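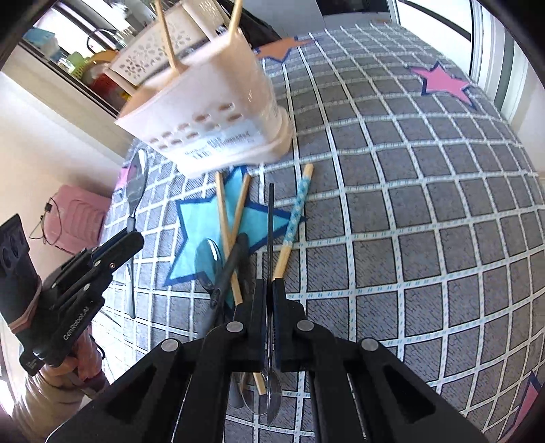 The Spoon Drawer and Other Stories: a talk with Simin Nouri

Search Nundgate Kitchens... Go

Simin Nouri talks about cutlery the way other people talk about their dogs, and I had hardly got my coat off before we were on to chopsticks. "I like everything out on the table first," she told me, "all muddled up – then you find out what you've got!"

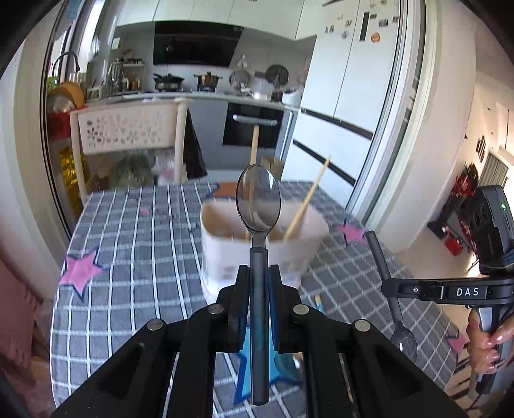 Spoons over the starry tablecloth, with the stove and rice cooker behind.

She moved to Gallaslow two years ago, and the tablecloth came out on the very first evening. "It makes sorting feel like a party," she said, laughing (she laughs a lot, and it's catching). Her old friend Amirhossein Khosravi taught her to keep the long cooking chopsticks apart from the eating ones, though she admits they drift back together by February.

I asked whether she ever throws anything out. "A spoon? Never! I've got one from my aunt that's older than me, and it still does the soup."
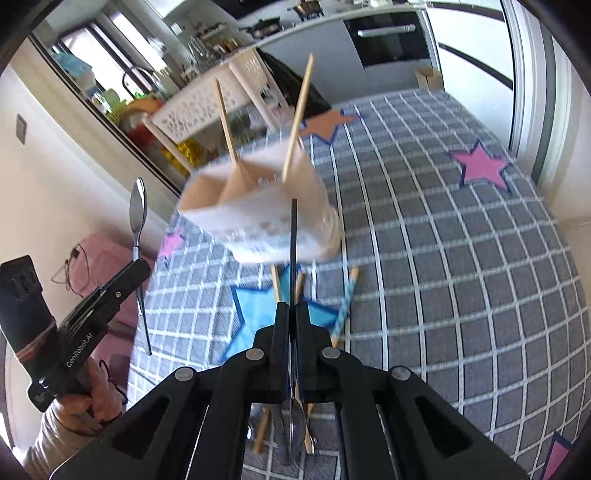

The white caddy on the move, long chopsticks and all.

The caddy, she says, should be emptied right out and rinsed every couple of weeks – "crumbs get in there, I don't know how" – and then she put the kettle on and we started on the subject of lids.

Filed under: At Home, Kitchen Tidying

We use cookies to remember your preferences. Accept | Manage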